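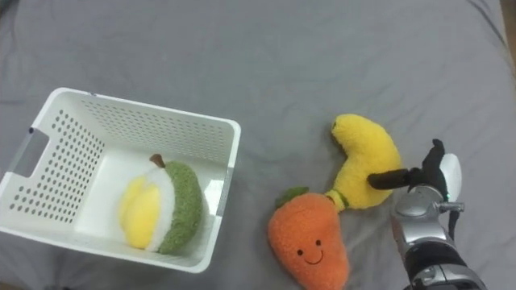
Last updated: December

6 min read

1/ Costing a second manipulation cell for next year. Posting the working here so the people who asked can pick at it. Numbers are ours and won't transfer cleanly to a site with different labour rates.

2/ Scope first. One arm, one hand, soft mixed goods, pick from a flat surface and place in an open-topped basket. No conveyor. No bin picking below rim height in the first phase. Anything outside that gets its own line or gets cut.

3/ Test goods are plush: a carrot, a banana, a halved durian. Cheap, washable, and they deform. If you only trial on rigid blocks you will under-buy on the hand and find out after the warranty paperwork is signed.

4/ The arm is the easy part of the budget. Quotes from Fustia and Trondport landed close enough that price didn't separate them. Lead time did. Fustia is quoting 19 weeks, Trondport won't commit in writing.

5/ Hand is where the money moves. A two-jaw gripper would do most of our list. A fingered hand does the rest and costs a good deal more to keep running. Wendy Rowbotham asked me to split capital and upkeep into separate columns for the hand alone. Do this. It changed our ranking.

6/ Upkeep on fingers, in the order we spend it: finger pads, cables at the wrist, technician time. The pads are a consumable and should be budgeted as one. Ours were entered as a spare part in the first year, so every replacement needed its own approval.

7/ Connector clearance. Measure from the furthest thing sticking out of the wrist, with the mating plug fitted and the cable at its minimum bend radius. Vendor drawings usually stop at the flange. We lost two placements near the fixture wall to a plug.

8/ Work surface. Grey fabric over the bench costs next to nothing and gives reasonable contrast against yellow, orange and green. It also wrinkles. Budget for clamps or a frame, or accept that your height estimate wanders with the folds. I have put clamps in.

9/ Baskets. White plastic, perforated walls, handle cutouts. Buy the whole year's worth in one order from one mould. Wall thickness and rim profile vary between batches and your place routine will notice. We ordered 81, which covers both cells and breakages.

10/ Perforated walls can be awkward for depth sensing, so get your sensor vendor to run your basket, not theirs. MacRitchie did this for us on request at no charge. Ask before the purchase order, while they're still keen.

11/ Replying to a couple of DMs: yes, I looked at leasing. At our utilization it loses to purchase in year 2. If you run a single shift and expect the product mix to change, lease might come out ahead. Put your own hours in.

12/ Integration. Gillespie Tosh's rule is to take the integrator's day count and ask which days need the customer's staff on site. Those are your labour, and they belong in your budget. On the Istby job that line was missing from the original submission and had to come out of contingency.

13/ Software licences: check whether they are per arm, per controller or per site. We had one vendor use all three in the same quote. Get the renewal figure for the year after the introductory rate ends and budget on that one.

14/ Acceptance test. Write it before you get quotes. Ours names the objects, the starting area, the basket position, permitted retries and what counts as damage. For plush, damage means a pulled seam or a torn leaf. "Handles soft goods" is not a test.

15/ Final payment is tied to that test being passed on our floor with our goods. Both arm suppliers pushed back, both accepted once the retry limit was spelled out.

16/ Things I've left out on purpose: floor works, compressed air (all electric here), and a second hand as a hot spare. The spare is the one I may regret. It goes back in if the exchange rate behaves.

17/ Things still open: guarding category, which depends on whether operators reload baskets with the arm live. If they do, the speed limit eats into throughput and the payback sheet needs redoing. Risk assessment comes before I submit anything.

18/ Spreadsheet template by request once I've stripped the supplier pricing out. Columns are capital, install, consumables, licences, internal labour, disposal. Disposal is a real line, please fill it in.

19 comments · 81 shares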